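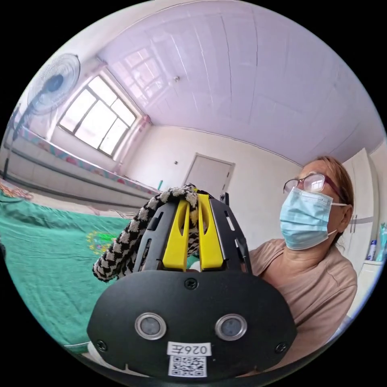 家事をするロボットに布の扱いを覚えさせるには、手本がいくつあれば足りるのか。

その数を前もって言える人は、まだいない。必要な量は布の種類や部屋の条件、どこまでの失敗を許すかによって変わり、いまのところは集めて学習させ、試してから足りない分を知るしかない。

手本の値段
家庭用ロボットの「学校」を訪ねて

ラクトンの説明資料は、2枚目にもう「2000」という数字が出てくる。家庭で収録した手本の件数だという。次の頁には収録先の34世帯、その下に総収録時間106時間。数字はどれも大きな書体で組まれ、余白がたっぷりとってある。

割り算をしてみた。1件あたり3分と少しになる。布を一枚つかんで畳むだけなら長いし、洗濯物をひと山片づけるには短い。中身を尋ねると、広報担当の村上康夫さんは「作業はいろいろです」と答えた。内訳の表は後日送ると言われ、届いたのは締め切りの前日だった。

手本の集め方は単純だ。人が手持ちのグリッパーを握り、ロボットになったつもりで物をつかみ、運び、置く。その間の映像と指の開き具合を記録し、学習用のデータにする。高価なロボットを一台ずつ民家に運び込まなくてよいので、同じ予算で多くの部屋を回れる。理屈はよくわかる。

冒頭の写真に写っているのが、その道具である。黒い本体から黄色い指が二本伸び、白黒の市松模様の布を挟んでいる。背中のラベルには「026E」とあるが、最後の一文字は裏返って見える。窓があり、扇風機があり、ベッドには刺繍の入った青緑のシーツが敷いてある。研究所の実験台に比べれば、たしかにずっと暮らしに近い。

私が引っかかったのは、その「暮らしに近い」という言葉の使われ方だった。

収録の現場を仕切る中島恵美子さんは、以前は縫製工場で検品をしていた。布にはうるさい。「厚手の編み物は指に当たる感触でだいたいわかるんです。薄いのは逃げます。逃げたときにどう追いかけるかは、人によって全然ちがう」

その感触は記録されているのか、と聞いた。

「されていません。映像と、指がどれだけ開いているか。あとは動きの軌跡ですね」

つまり収録者は、データに残らない情報を頼りに上手に動いている。見ていると実際うまい。端を探り、引っかかりを感じたらしい瞬間に手を止め、少し戻す。だが学習する側に渡るのは、理由の欠けた「止まって、戻る」である。映像から理由を推し量れる場合もあるだろう。どのくらいの割合で推し量れるのか、ラクトンの資料には書かれていない。

もう一つ、取り除かれているものがある。失敗だ。

社内の手順書によれば、布を床に落とした場合、その回は「中断」として破棄し、最初からやり直す。中島さんの班では、慣れた人ほど中断が少ない。給与の査定にも響く。すると収録者は当然、落としにくい持ち方を選び、落としにくい布から始める。集まるのは、うまい人が無難にこなした手本の山である。落とした靴下を拾い直す場面が、その山にはほとんど入らない。

我が家の洗濯物は、半分くらい床で起きている出来事なのだが。

ラクトンの側にも言い分はある。技術責任者の樋口廉次さんは、破棄の規則は初期のもので、見直しを進めていると話した。「失敗から立て直す手本は別枠で撮り始めました。ただ、わざと落とすと、落とし方が不自然になるんです。みんな同じように落とす」

正直な答えだと思う。同時に、厄介な答えでもある。自然な失敗を捨てておいて、あとから演技の失敗で埋めるというのは、かなり遠回りな節約だ。

34世帯という数はどうか。届いた内訳表を見ると、収録時間は均等に散らばっていなかった。よく協力してくれる家、駅に近い家、階段のない家に偏っている。上位二世帯だけで全体の三割を超えていた。資料の大きな書体の「34」からは読みとれないことである。

大学で評価手法を教える木下克彦さんに、この表を見てもらった。木下さんはしばらく黙って、紙の端に鉛筆で線を引いた。

「世帯数を名乗るなら、まるごと一軒を学習から外して、その家で試した成績を出すべきです。同じ家の別の日を試験に使うのは、試験とは呼びにくい。家具も照明も、シーツの柄まで覚えていますから」

ラクトンが公表している成功率は、どちらのやり方で測ったのか。樋口さんの返事は「両方が混ざっている」だった。分けた数字を出す予定を重ねて尋ねたところ、六月に出すはずだったが遅れている、とのことだった。

業界の中には別の道を行く会社もある。ウンドサイドは家庭での収録をやめ、借り上げた一室の家具を並べ替える方式に移った。担当者は「家庭より多様だ」と胸を張るが、並べ替えるのは同じ社員で、毛布の丸まり方にまで手が回るとは思えない。トドロワは収録者を時間給から件数払いに変えた。件数は増えたそうだ。増えるだろう、それは。

取材の終わりに、収録先の一軒を貸している小田千代さんに会った。謝礼に不満はなく、来る人たちも感じがよいという。気になることを挙げてもらうと、少し考えてからこう言った。

「来る日は、片づけちゃうのよね。人が来るんだから」

どの程度片づけるのか聞いた。床のものはひとまず押し入れに入れ、ベッドの上も整え、台所の洗い物は済ませておく。収録班が頼んだわけではない。収録が終われば、押し入れからまた出てくる。

この話を中島さんに伝えると、気づいていた、と言われた。対策として、訪問の時刻を知らせずに行く案も出たが、断られる家が増えそうなので見送ったという。もっともな判断で、ほかにうまい手があるのか私にもわからない。データの説明欄に「訪問前に住人が片づけた部屋」と一行添えることなら、今日からできるはずだ。いまの説明欄には「実際の生活環境」とある。

手持ちの道具で手本を集めるやり方そのものを、無駄だとは思わない。ベクソープの倉庫で見た試作機は、タオルを裏返さずに畳んだ。一年前に同じ会社の機械が同じことに挑み、途中で固まったのを私は覚えている。何かは進んでいる。ただ、その何かが手本の数によるのか、モデルの改良によるのか、タオルが新しくなったせいなのかを切り分けた報告には、今回の取材では一つも出会わなかった。

ラクトンは次の収録で、件数を倍にする計画を立てている。増やす先の世帯はまだ決まっていない。破棄された回を残しておくかどうかも、樋口さんによれば「保存費用と相談中」である。

（2023年10月13日記）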